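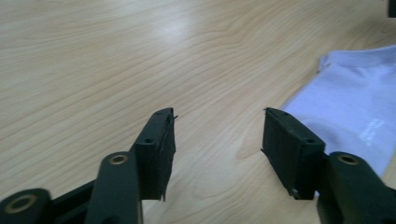
How often should a hand-held gripper be checked when it's being used to record folding tasks?

At the start of every session and again after every break, with the result written down both times. A check that isn't in the log is treated as not done.

---

I look after the working rules for the recording benches at Altance in Nidumham. We rewrote them this spring and people at other sites have asked what's in them. Posting the main points as a thread so I can stop pasting them into emails.

---

The old document was 22 pages. Most of it was copied from the rules for our fixed arms, so it had a long section on fencing and almost nothing on what to do when a finger pad starts to come apart. The new one is 5 pages and stays on the bench.

---

**Before you start**

- Open and close the jaws fully, slowly, and feel for any catch.
- Look at both pads, edges and tips as well as the gripping face.
- Check every screw you can see by hand, with the driver, not by eye.
- Look at the pivots for play.
- Wipe the lens.

Then sign the sheet.

---

Pads get a grade: A is fine, B is worn but usable, C comes off the tool. B needs a note saying where the wear is. "Bit rough" doesn't help the next person. "Left pad, inner edge, near the tip" does.

---

We argued for a while about who gets to decide between B and C. The rule now is that the person holding the tool decides. If they say C, it's C, and no one has to be asked. A spare set lives in the drawer under each bench.

---

Always change pads as a pair. If only one is worn you still change both. Mixed pairs close slightly off centre and you then spend a morning trying to find out why thin cloth keeps slipping.

---

**The table**

Clear anything that isn't on the task card out of the working area. Phones, cups and tape go on the side shelf. If something has to stay near the edge, write it in the session notes before recording.

---

Don't use spray polish on wooden tops. We had a run of sessions where the glare moved about depending on who had cleaned last. Damp cloth, then dry cloth. Blinds go to the mark on the window frame and stay there for the whole session.

---

**Garments**

Everything used for folding is bought by us, washed once and given a code. No one brings clothes from home. Names, school badges and staff logos are not allowed. Ordinary shop prints are fine, but put "printed" in the notes.

---

The garment list has 208 entries at the moment. If a garment tears, stretches or gets stained, retire the code. Don't give the old code to a new one, even if it's the same size and colour. We did that once with a pair of towels and it took two people most of a day to separate the records.

---

**During a session**

Start and finish each recording with the jaws open. Don't talk over the table. Don't hurry. If you fumble a fold, carry on and finish it the way you would if you were folding at home, then mark it as a fumble.

---

That last one gets the most pushback. People want to delete the bad ones. Please don't. Whoever uses the recordings can leave out the fumbles if they're marked, but they can't get back what you've deleted.

---

Breaks: stop when the timer goes, even halfway through a pile. Put the tool down on its rest, with your thumb out of the trigger. The tool isn't heavy, but your wrist will know about it by the afternoon if you skip breaks. Sore wrist or thumb means you stop for the day and tell the shift lead. It doesn't affect your hours.

---

**Fingers**

It can't pinch hard enough to do real damage but the links can nip skin. Keep your free hand outside the jaws. No loose sleeves, no bracelets. Anyone adjusting the linkage does it with the tool off the bench power.

---

**Logs**

One sheet per tool per day. We tried an app called Plula for this and went back to paper, mostly down to gloves and a screen that kept going to sleep. The sheets get scanned in the evening. If that changes I'll update the thread.

---

After 1,000 recordings a tool goes back to the workshop whatever state it's in. Kornél Juhász runs that side and strips them down properly: pivots, inserts, pads, cable. He sends each one back with a card listing what he replaced. Keep the card with the tool.

---

Someone asked whether any of this comes from a published standard. The risk assessment follows our usual process, the same as for any other hand tool. The rest is house practice. I wouldn't quote it as a standard and I'd rather you didn't either.

---

Also asked: does it apply to the Virág benches? Same rules, except for the lighting section, as that room has no windows. They have their own sheet for lamps.

---

Current version is dated 2022-04-16. Next review is in August. If you work on the benches and want something changed, write it on the back of the day's sheet and I'll pick it up from the scans. Please include the tool number.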